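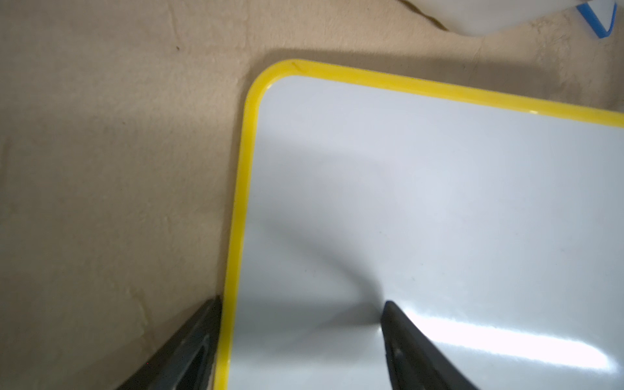

How often does the gripper on the Rakena cell need to be re-zeroed?
After every finger change, and otherwise once every 40 hours of run time.

Rakena cell: setup and upkeep

This README covers the tabletop arm at Plokdale, its two-finger gripper and the wrist camera. Recording software is in the Nulby repo and has its own notes. Last full revision August 2020.

Before you start

Power the arm first, then the gripper controller. If the controller comes up first it misses the handshake and reports fault 17. Turn both off, wait, and start over.

Release the e-stop only after the arm has finished booting.

Zeroing the gripper

1. Move the arm to the park pose.
2. Run zero_grip with nothing between the fingers.
3. Open fully and check that the reported position is 900. Up to 3 counts off is fine.
4. If it is further off, check the finger screws and run it again.

Checking the wrist camera

We use the yellow-framed whiteboard for this. Lay it on the table with the writing side up and wipe it clean. Bring the open gripper down over one edge, with one finger outside the frame and the other over the white surface. Both fingers should show in the camera view.

Exposure is locked. Glare from the overhead light on the board is normal and does not need correcting. Haze over the whole view means the lens needs cleaning. Use a dry lens cloth, no alcohol.

Finger wear

Look at the tips weekly. Replace both fingers together, even if only one is worn. Spares are in the Pistlow drawer, and the screws get low-strength threadlocker.

Known issues

The camera cable can snag when the wrist turns past its soft limit. Yatziri Maldonado added a second clip in June, and we have not seen a dropout since then.

zero_grip hangs if the log folder is full.

Contacts

Arm and controller: Miklós Szekeres
Camera and calibration files: Kaja Kairys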